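ロボット工学概論　補講資料
見学の読み方：Brodach社の公開日から

この資料は、二月に希望者で出かけた Brodach 社の公開日について、講義で話したことと話しきれなかったことをまとめたものです。見学に来なかった人も次の課題で使うので、目を通しておいてください。来た人は、自分のノートと突き合わせながら読んでください。私の記憶違いもあると思います。

最初に断っておくと、私はこの種の公開日をあまり信用していません。嘘をつかれると思っているわけではないのです。見せる側には見せたいものがあり、こちらは二時間ほど立って見て、茶菓子をいただいて帰る。その条件で分かることは、思っているよりずっと少ない。少ないなりに何が分かって何が分からなかったのかを書き分ける練習だと思ってください。

当日の流れ

土曜の午後一時に Ikport の建物の一階に集合し、受付で名札をもらいました。Ikport というのは港の倉庫を改装した貸し施設で、Brodach はその二階を使っています。エレベーターが荷物用しかなく、全員が乗るまでに三往復しました。この間に説明が始まってしまい、最後の組は冒頭を聞いていません。冒頭で何が話されたかは後で書きます。けっこう大事なところでした。

説明役は開発側のダヴード・カリミさん（Davoud Karimi）で、質疑の時間から評価担当のベルグソーラ・キルケゴールさん（Bergþóra Kirkegaard）が加わりました。カリミさんは話が上手で、キルケゴールさんは話が短い。私は後者の話のほうを多くノートに取りました。

見せてもらったのは Bogdan という名前の作業計画ソフトと、それを動かす Memport というシミュレーション環境です。題材は台所の片付けと配膳でした。大きなスクリーンに仮想の台所が映り、ロボットの腕が物に近づいていく。実機は動きませんでした。案内状には「家庭内作業ロボットの実演」とあったので、実機を期待して来た人は不満そうでした。案内状の書き方については、あれはずるいと思います。ただ、シミュレーションの実演が実演でないとも言い切れない。ここは講義中に意見が割れたところなので、各自で考えておいてください。

冒頭の説明で何が言われたか

先に上がった組のノートによると、カリミさんは最初に「今日お見せするものはすべて Memport の中で動いています」と言ったそうです。最後の組はこれを聞いていません。その結果、同じ画面を見ながら、片方は計算の様子を見ているつもり、もう片方は別室の実機を表示したものを見ているつもりでいた。後で感想文を集めたら、数人が「実機の映像が滑らかだった」と書いていました。

笑い話のようですが、報道記事でも同じことがよく起きます。前提は冒頭で一度だけ述べられ、あとは画面だけが独り歩きする。自分でレポートを書くときは、シミュレーションなら図ごとに、必要なら段落ごとに、そう書いてください。くどいと言われても構いません。私が採点するので。

「つかむ」までの距離

実演の前半は、調理台の上の物に腕を近づける動作でした。カリミさんの説明では、Bogdan は対象の位置と形を受け取り、手先をどちらから近づけるかの候補をいくつも作り、周囲の物にぶつからないものを選ぶ、という順で働きます。講義の第四回でやった把持計画の話と、枠組みは同じです。

私が気にして見ていたのは、対象の位置と形がどこから来るのかという点でした。シミュレーションの中では、環境そのものが全部の物の座標を知っています。それをそのまま計画に渡しているなら、認識の問題はまるごと飛ばされている。仮想のカメラの画像から推定しているなら、話はだいぶ違ってきます。画面を見ていても、このどちらなのかは区別がつきません。腕の動きは同じように見えるからです。

質問してみたところ、前半は座標を直接渡しており、後半の一部で画像からの推定を使っている、という答えでした。どの部分がそうなのかは、動いている最中には表示されませんでした。表示を切り替えられないかと頼んだ学生がいて、カリミさんは「次回までに」と言っていました。次回があるかどうかは聞いていません。

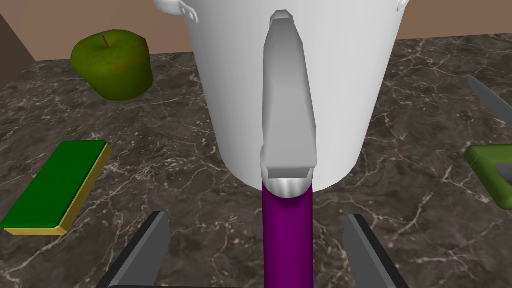 もう一つ、鍋のように大きな物をどう扱うかという話があります。指で挟む型のハンドは、開く幅に限りがある。胴を挟めない物は、取っ手か縁を持つことになります。人間なら迷わず両手で持ちますが、片腕で縁を持てば重さは一方に偏り、手首には大きなモーメントがかかる。講義で手計算した、あの片持ち梁の問題です。数値を変えて自分で解き直してみると、中身の入った鍋がどれほど厄介か分かるはずです。

では Memport の中の鍋に重さはあるのか。キルケゴールさんに聞くと、「質量は入れてあります。中身は入れていません」とのことでした。水の入った鍋は水が揺れます。揺れる液体を持った腕の制御は、空の鍋の制御と同じ難しさではありません。台所の作業と名乗るなら、いずれ避けて通れないところでしょう。私はここを訊くためだけに行ったようなものなので、短い答えで満足して帰りました。

摩擦の話も出ました。濡れたスポンジと乾いたスポンジでは、つぶれ方も滑り方も違う。Memport では変形しない物体として扱っているそうです。硬いスポンジです。硬いスポンジをつかむことに成功したとして、それはスポンジをつかむ研究と呼べるのか。前の席の学生が「形がスポンジの積み木ですね」と言い、カリミさんも笑って認めていました。こういうやりとりが出ると、私は少しその会社を見直します。

成功率の数字について

配布資料の二枚目に、「約1,000回の試行で高い成功率を確認」とありました。高い、が何割なのかは書いてありません。分母にだけ数字があって、分子がない。こういう表記を見たら、まず分子を訊いてください。

質疑でこれを訊いた学生がいました。よい質問でした。ところが答えのほうは少し込み入っていて、要約すると次のようになります。

・試行の多くは開発中に回したもので、途中で設定が何度も変わっている
・設定を固定して記録を残してあるのは362回分
・公開できるのはその記録の集計だけで、個別の記録は見せられない

つまり、資料に大きく書かれた数字と、評価に使える数字は別物です。これを最初に言ったのは開発側ではなく評価担当のキルケゴールさんで、カリミさんは隣で黙って聞いていました。社内でどういう関係なのか知りませんが、あの会社で話を聞くなら彼女に聞くのがよいと思います。

では固定された分の成功率はいくつか。これは「作業の種類によってかなり違うので、まとめた数字は出していない」という返事でした。まとめた数字に意味がないという主張には、私も賛成です。賛成ですが、それなら種類ごとの数字を出せばよい。出ていないのは出せないからか、出したくないからか。私には判断がつかないので、講義では「不明」としておきます。レポートでも同じように扱ってください。推測で埋めた人は減点します。

それから、何をもって成功と数えるか。これも種類によって違うそうです。持ち上げて一定の時間落とさなければ成功、という基準が一つ。決められた場所に置けたら成功、という基準が一つ。後者のほうが当然きびしい。さらに、置いたときに隣の物を倒した場合はどうかと訊くと、「対象物が正しい位置にあれば成功に数えています」とのことでした。皿は置けたがグラスが倒れた、という食卓が成功に入っているわけです。家でそれをやられたら私は怒ります。

双腕の配膳

休憩をはさんで、後半は双腕のロボットモデルによる食卓の作業でした。見た目が華やかなので、感想文もこちらに集中しています。「人間みたいだった」という感想がいくつかありました。どこが、と赤字で書いて返したので、書き直してきてください。

双腕の利点として説明されたのは、片方の腕で届かない所にもう片方が届くこと、持ち替えができること、一方で支えながら他方で動かせることです。教科書どおりで、異論はありません。ただ、当日の実演で実際に使われていたのは最初の一つだけでした。持ち替えはなかったし、支えながらの作業もなかった。左右の腕がそれぞれ近いほうの物に向かうだけなら、腕が一本のロボットを二台並べたのと大差ないことになります。

計画の側から見れば、腕どうしがぶつからないようにするという問題は増えています。そこは手間がかかっているはずです。私が見ていた限り、腕が交差するような配置は一度も出てきませんでした。易しい配置を選んだのか、Bogdan が交差を避ける解を好むのか、たまたまか。見学者の立場では分かりません。配置は誰が決めたのかと訊くと、物の種類は担当者が選び、置き場所は乱数で決めている、ただし「始められない配置」は除いているとの答えでした。

除くのは構いません。問題は、どれだけ除いたかです。乱数で作った配置のうち、腕が届かないもの、物が重なったものを捨てれば、残りは易しい側に寄る。除いた割合が分からないと、成功率の意味も決まりません。講義の第七回でやった標本の選び方の話がそのまま当てはまります。ロボットの授業で統計をやるのは無駄だと授業評価に書いた人がいましたが、こういうときに使うのです。

食卓に並ぶ物についても一言。透明なグラスは、画像から形を推定するのが難しい物の代表です。奥行きセンサーの光は抜けてしまうし、輪郭は背景に溶ける。シミュレーションの中では、透明な物も不透明な物も座標は同じように手に入ります。ですから、グラスが卓上にあることは、グラスを認識できることを少しも示しません。細いもの、薄いものも同様で、平らに置かれたスプーンを指で挟むには、指先が天板に触れるか触れないかの高さまで下りる必要があります。実機だと、ここでガツンといきます。シミュレーションでは音がしません。

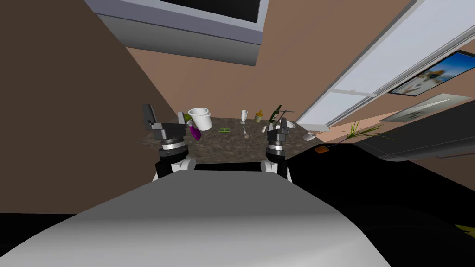 シミュレーションでうまくいった動作は、そのまま実機に移せるのでしょうか。

そのまま移せることはまれで、接触の多い動作ほどずれが大きくなります。手先を空中で動かすだけなら、関節の較正がきちんとしていれば大きくは狂いません。物に触れたとたん、摩擦、たわみ、遅れ、位置の誤差が一度に効いてきます。そのため、シミュレーションの側で摩擦や質量をわざとばらつかせて計画を試し、ばらつきに耐えるものを選ぶ、という方法がよく使われます。Bogdan でも質量については行っているとのことでした。摩擦は固定値だそうです。その値をどう決めたのかと訊いたら、「よく動く値です」と返ってきました。正直な答えで好感は持ちましたが、よく動く値を選んで、よく動いたと報告しているわけですから、循環しています。

当日の質疑から

ノートを持ち寄って復元したものです。言い回しは正確ではありません。

実機はないのかという質問には、別の場所にあるが、公開日には持ち込まないことにしている、という返答がありました。理由は安全と保険だそうで、これはまあ分かります。実機の記録映像だけでも見せてほしいという声には、「編集したものならあります」。編集していないものを、と学生が重ねたところ、持ち帰って検討するとのことでした。まだ連絡はありません。

失敗した試行を見せてもらえるかという質問もありました。カリミさんが少し迷ってから、その場で一つ再生してくれました。手先が物の縁に当たり、物が回って、そのまま指の外に逃げていくものです。私はあの日の中でこれが一番勉強になりました。どの段階で外れたのか、計画は立て直されたのか、立て直すまでに何が起きたのか。成功した動作を十本見るより、失敗を一本、途中で止めながら見るほうが中身が分かります。時間切れで一本しか見られなかったのが惜しい。

動作の速さについて。画面は実時間の何倍かと訊いた学生がいました。答えは、計画の計算時間を省いて、動きの部分だけを実時間で出している、でした。計算にどれくらいかかるかは配置による、とのこと。考えている間が切ってあるので、見ている側には即断しているように映ります。これも画面の隅に一行書いておけば済む話です。

最後に、家庭で使えるのはいつごろかという質問が出ました。こういう質問はたいてい誰かがします。カリミさんは将来の展望を話し、キルケゴールさんは「分かりません」と言いました。

私の見立て

褒めるところも書いておきます。訊けばたいてい答えが返ってきました。答えられないときは答えられないと言われました。失敗例を見せる公開日は多くありません。Memport の作り自体も、学生の演習に使うにはちょうどよい粗さだと思います。見た目に凝っていない分、何が計算されていて何が計算されていないのかを疑いやすい。写真のように美しい画面だと、私でもうっかり信じます。

そのうえで、当日示されたことだけを並べると、こうなります。座標が分かっていて、物が変形せず、液体が入っておらず、始められる配置であれば、Bogdan は腕を物のところまで運び、多くの場合つかむことができる。ここまでは見ました。台所の片付けができる、とは見ていません。案内状にあった「家庭内作業」という語は、この範囲からかなりはみ出しています。

こう書くと意地が悪いと言われます。昨年の見学のあとにも、先生は何を見せられたら満足するのかと訊かれました。満足するかどうかは別として、次の四つは見せてほしかった。捨てた配置の割合、作業ごとの成功と失敗の内訳、画像から推定した場合と座標を渡した場合の比較、それに止めずに撮った実機の映像。どれも社内にはあるはずのものです。ないとしたら、そちらのほうが心配です。

課題

次の事項について、A4で二枚以内にまとめて提出してください。見学に来ていない人は、この資料の記述をもとに書いて構いません。

・当日示されたことと、説明されただけのことを分けて書く。どちらか決められないものは「不明」とし、何が分かれば決められるかを添える。
・成功の基準を自分で一つ作り、隣の物を倒した場合の扱いを明記する。その基準だと Brodach の基準より厳しくなるか緩くなるかを論じる。
・空の鍋の取っ手を片腕でつかむ場合と、両腕で左右からつかむ場合とで、手首にかかるモーメントを比べる。鍋の寸法と重さは自分で仮定し、仮定したと書くこと。
・案内状の一文「家庭内作業ロボットの実演」を、当日の内容に合うように書き直す。宣伝として成り立つ程度の長さに収めること。

最後のものは、やってみると意外に難しいです。正確に書こうとすると誰も来てくれそうにない文になる。案内状を書いた人の苦労が少し分かります。少しだけですが。

表紙は不要です。感想文で「人間みたい」と書いた人は、書き直しも一緒に出してください。提出先はいつもの棚、締切は掲示のとおり。遅れる場合は先に言ってください。

補足。講義中に「先生は結局シミュレーションが嫌いなのか」と言われたので答えておくと、嫌いではありません。自分の研究でも毎日使っています。毎日使っていると、都合のよい値を入れたくなる気持ちもよく分かる。摩擦を少し上げれば滑らなくなるし、物を少し離して置けばぶつからなくなる。私も学生のころ、発表の前の晩にそれをやって、質疑で見破られました。見破った先生がその後の指導教員です。

シェア 2　コメント 2

コメント

通りすがりの三年
最後の組でした。実機の映像だとずっと思っていたので、この資料を読んで初めて知りました。感想文、書き直します……。エレベーターの件は会社のほうにも伝えてほしいです。

元受講生
今は似た業種で評価の仕事をしています。「始められない配置」の割合は、うちでも外に出したがりません。集計の仕方を変えるだけで数字が大きく動くので、出すと説明が大変なんです。言い訳ですが。硬いスポンジには笑いました。うちのも硬いです。

お問い合わせは講義時間の前後、または研究室まで　｜　本資料の無断転載を禁じます　｜　ページの先頭へ戻る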